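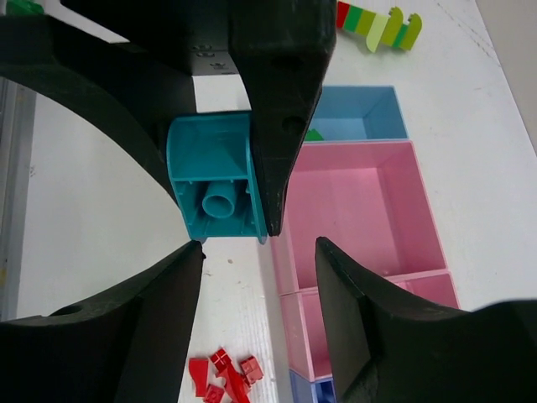

Fig. 1. Teal brick in the gripper, sorting bench.

Planning a Robot Cell, Session 2
Handout by Natália Pacheco, November 11, 2021

Start your budget at the fingers! The arm gets all the attention in a quote, but fingers are the part you'll swap and reorder most. For our bench, plan on 2 spare sets.

Next come the things on the table. Toy bricks are a great test load – cheap, and full of awkward shapes. Add open bins in different colors.

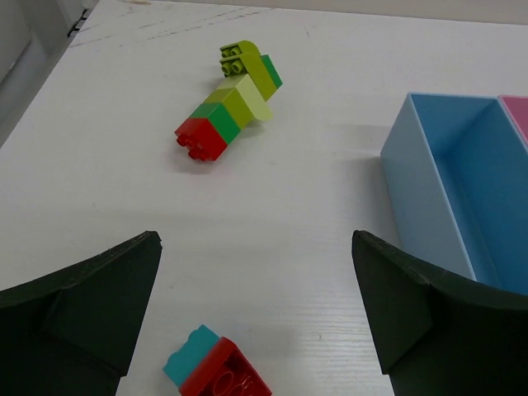

What goes on the order sheet

Arm and mount: ask Løken and Dulano for separate prices.
Wrist camera and cable: one line each.
Fingers: look at old ones before you guess how long a set will last. Scuffs and scratches say a lot about wear.
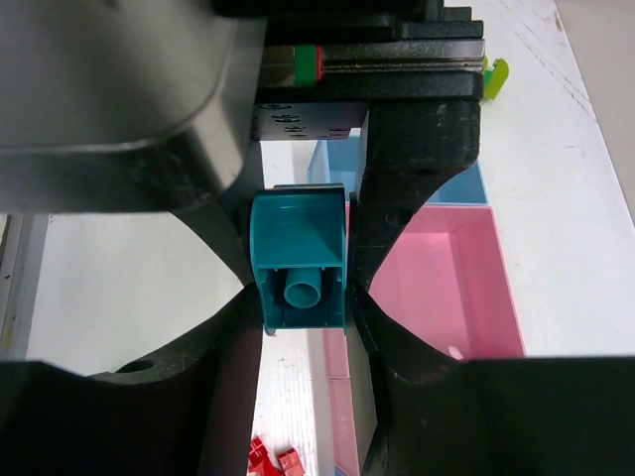 Keep 5 percent back for screws and small plates, and allow 6 weeks for delivery. Bring your draft sheet next time – Joar Magnusson will go over them with you, and I can't wait to see what you pick.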